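Equipment Plan for the Coming Year: What Is In, What Is Waiting

By Colette Lacroix

The equipment request for the folding project goes to the Nosgate office in November. Several people at Oltmont have asked what is in it and why the total came out lower than the figure we passed around in the spring. The short version follows. The full spreadsheet is on the shared drive under Planning.

What we are asking for

The main item is a second two-arm folding station, built to the same layout as the one we have. We looked at a larger enclosure with a deeper table and decided against it. Every fixture, cable length and calibration routine we own was made for the current size, and a second layout would mean keeping two sets of everything. Latville quoted the enclosure, table and mounting plate as one package, with the arms listed separately. We asked for it that way so the arms can be moved to a later quarter if the request is cut.

The next item is grippers. We have been running with one spare and sharing it between both sides. The plan adds two complete spares plus 8 sets of fingers. Fingers are cheap next to everything else on the list, and waiting for them to ship has cost us more working days than any other part.

Cables are on their own line this year. In the past they were buried under "miscellaneous" and we ran out every time. The wrist cables take the most wear because they have to follow the arm through its full reach, and the loop has to be long enough to allow that without dragging on the table. The line comes to $1,911 and covers replacements for both stations, clips included.

Last is clothing. The station works on ordinary garments, and we need more of them than people expect. The request has 142 pieces in mixed sizes and colors, with more two-color items than before. Chauvin has agreed to supply them in two deliveries, so we will not need extra shelf space.

Table space was the main argument over the layout. A long garment laid out flat takes up a good part of the width between the two grippers, and the basket has to fit on the same tabletop.
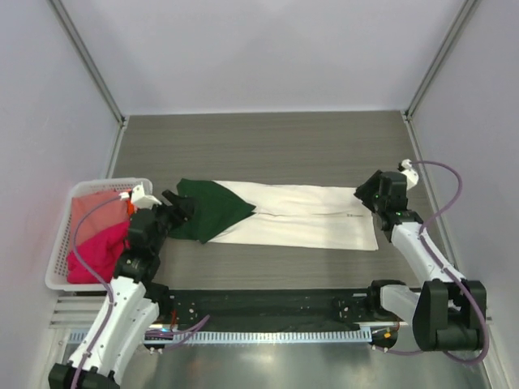
What we left out

A powered basket feeder was on the first draft. It would bring clothes to the arms at a fixed height, and it would be useful, but the quote was more than the cost of all the spares together. We also have no good numbers yet on how much time it would save. We will keep loading baskets by hand for another year and log the time spent on it, so the next request has something behind it.

We also dropped the extended service contract. Most of our repairs have been finger swaps, cable changes and loose fasteners, all of which we do in-house. The standard warranty covers the joints for the first year. If we lose a base joint after that, we pay for it out of the repair reserve, which stays where it is.

Floor space and power

The new station will go along the north wall at Oltmont. It needs its own circuit, and the building office has asked for 62 days of notice before any electrical work. That notice has already gone in — it can be withdrawn at no charge if the request is turned down. The two old parts cabinets will move to the back hallway. If anything in them is yours, please label it before the end of the month.

Timing

If the request is approved as written, we place the enclosure order first and the arms right after. Spares and cables do not depend on the station and can be bought as soon as the money is released. Garments come last. Assembly should take two people a week, plus a few more days for calibration, and the existing station will keep running during that time.

Questions about the numbers can come to me directly. Corrections to the parts list should go in the spreadsheet comments, with a part number if you have one.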